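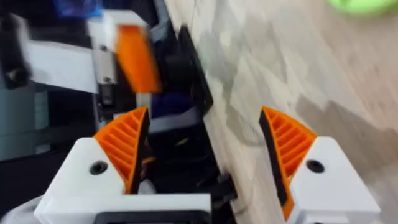

Fingertip at the table's edge.

The Last Jar
Fiction - 20/05/2026

Mihret Hailu bought the house in Flurdale with the plum tree included. The tree had not been in the listing. It stood behind the garage, and by the middle of August it was dropping fruit faster than she could pick it up.

She had never made jam. She had a Hellden stove with one burner that clicked and would not light, and a big pot that her sister had left behind after Easter. She washed the plums in the sink and set them on towels, and when she ran out of towels she used a bedsheet.

Ctibor Vrabec came over from across the road at ten with a box of jars. He said there were 19 in it and he wanted two back, full. The rest she could keep. The old owner, Bednárik, had always done the plums on the first hot weekend, he said, and the whole street used to know it by the smell.

"How much sugar did he use?" Mihret asked.

Ctibor didn't know. He thought Ludmila Tóth might.

So Mihret walked down to the yellow house at the corner with her hands still purple. Ludmila was shelling peas on the porch. She kept going while Mihret explained about the tree, the pot and the jars.
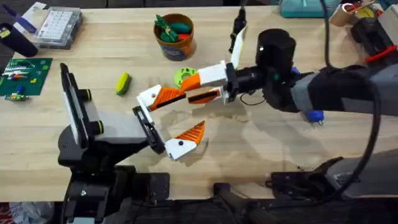
Ludmila said that Bednárik never measured anything, and that his jam was too sweet one year and wouldn't set the next. People ate it anyway. If it were her, she'd put in a little over half the weight of the fruit, and a lemon, and she would not leave the kitchen to answer the phone.

"He burned it the year his wife was in the hospital," she said. "He gave it out all the same. I've still got mine."

She went in and came back with a jar. The lid had a spot of rust on it and the jam was nearly black. She didn't offer to open it, and Mihret didn't ask. She held it for a minute and gave it back.

At home she cut up the plums and weighed them on the bathroom scale, holding the pot and then subtracting herself. She put in the sugar and the lemon. It took most of the afternoon - longer than she had planned - and she stood there with the back door open and the radio on low.

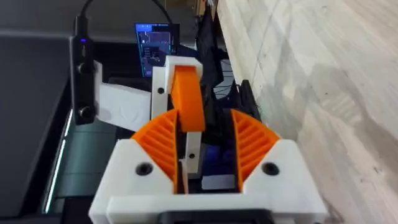 The phone rang at four. She looked at it on the counter and saw it was her sister, and she let it ring. The jam was starting to pull away from the spoon in a slow sheet.

When the jars were filled she lined them up on the windowsill and wrote the month on each lid. She took two across the road while they were still warm, wrapped in a dish towel. Then she took one down to the corner. Ludmila's porch light was on, and the peas were gone from the step. Mihret knocked and waited.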